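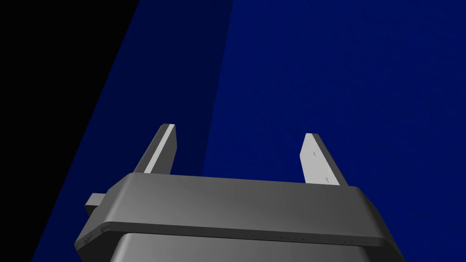 Fabric Preparation and Straight-Grain Cutting
Unit 5 handout. Tutor: Anitha Suvarna

Woven cloth has three directions of interest: warp (parallel to the selvedge), weft (across the width) and bias (45 degrees to both). Warp threads are held under tension on the loom and usually stretch least. Most shrinkage in quilting cotton therefore occurs lengthwise at the first wash.

Pre-washing
Wash cottons at 60 degrees if the finished article will be washed at that temperature; otherwise use the cooler cycle you intend to use later. Overlock or zigzag the raw ends first. Wash strong colours separately - reds and navies especially - and repeat until the rinse water runs clear.

Truing the grain
Snip the selvedge, draw out one weft thread and cut along the gap. Fold selvedge to selvedge. If the cut ends do not align, the cloth is off grain. Pull firmly on the short diagonal, working along the length, then press with an up-and-down motion. Printed designs are often not square to the weave. Where the two disagree, follow the weave for garments and the print for table linen.

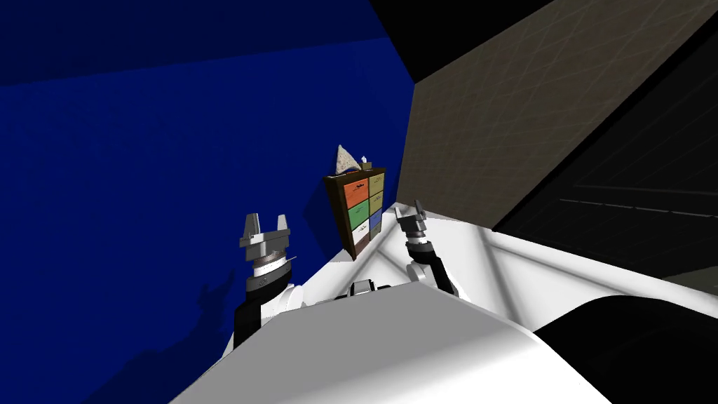

Kultarville, August

Cutting exercise
Each student needs 90 cm of plain homespun, a rotary cutter, a mat and a long ruler. Cut 12 strips across the width, each 5 cm wide. Refold and re-square the edge after every fourth strip, as small errors at the fold produce a visible V when the strip is opened out.

Label the strips in cutting order and bring them on Saturday. Woo-jin Yeon will take the session on bias binding, and the same strips will be used for the joining samples.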